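Morncombe priory opens its upper cloister to visitors

Travel news

Visitors to Morncombe will be able to walk the upper cloister of the town's old priory from March, after building work that has kept the north side of the site closed for two winters.

The priory stands on a low hill above the river, ten minutes on foot from the market square. Until now the public route has taken in the church, the gatehouse and the lower garden. The new route adds the upper walk, the old infirmary and a room over the chapter house that was used as a grain store after the monks left.

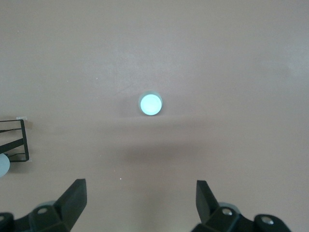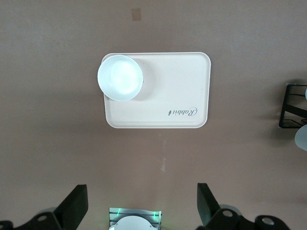

What is new on the route

The upper walk runs along three sides of the cloister and looks down on the well court. Its floor has been relaid with the original stones where these could be saved, and 344 of them were lifted, cleaned and put back in the same order. The rest are new, cut from a quarry further up the valley, and are slightly paler.

The infirmary has been left mostly bare. There are benches along one wall and a short printed guide in four languages. The grain store above the chapter house is reached by a narrow stair of 31 steps, and only twelve people can go up at a time. Visitors who cannot manage the stair can see the room on a screen at the bottom.

"We had people asking about the upper walk every summer, often because a grandparent had told them about it," said Deisy Villanueva, who manages the site for the priory trust. "It was last open in the sixties, and then only on feast days."

The repairs were carried out by Heiskanen, a building firm that has worked on several churches in the region. Most of the first winter went on the roof, where the timbers on the north side were in worse condition than the survey had suggested. The opening was put back twice as a result.

Library still closed

The priory library is not part of the new route. It holds 713 bound volumes, many of them account books and rent rolls from the farms the priory once owned, and they are being moved to a drier room on the ground floor. The trust hopes to show a small selection next year but has not set a date.

Birutė Priedītis, the trust's archivist, said the move was slow going. Each volume is checked for damp and mould before it is shelved again, and those in poor condition are sent to Pirkell for repair. The oldest of the account books lists payments for candles, salt fish and the hire of a ferry, and it will probably be the first item on display.

Tickets and times

The priory will open daily from 10 am to 5 pm, with last entry at 4.15 pm. Between November and the end of February it closes an hour earlier. The church stays free to enter, but parts of it may be shut during services.

One ticket covers the full route, including the lower garden. Guided walks leave from the gatehouse at 11 am and 2 pm and last just over an hour. Places on these can be booked at the ticket desk on the day – there is no online booking for the guided walks at present. Dogs on leads are allowed in the garden only.

The trust expects nearly 3000 extra visitors in the first season. The town council has agreed to keep the riverside field open for parking until the end of September, though it may close at short notice if the water is high.

Getting there

Trains run to Pamilville, from where the 317 bus goes to Morncombe market square. The bus is hourly for most of the day and takes 25 minutes, and the last one back leaves at 6.40 pm. From the square, follow the brown signs up Mill Lane. The lane is steep in places and cobbled near the top. A gentler path starts behind the post office and comes out at the garden gate, which will be staffed from 10 am.

There is no parking at the priory itself apart from three spaces for disabled visitors, which should be booked by phone the day before. Coaches must set down on the river road.

The tea room in the gatehouse will keep its present hours and closes at 4 pm. Walkers coming in on the valley path can leave boots and rucksacks in the porch next to the ticket desk.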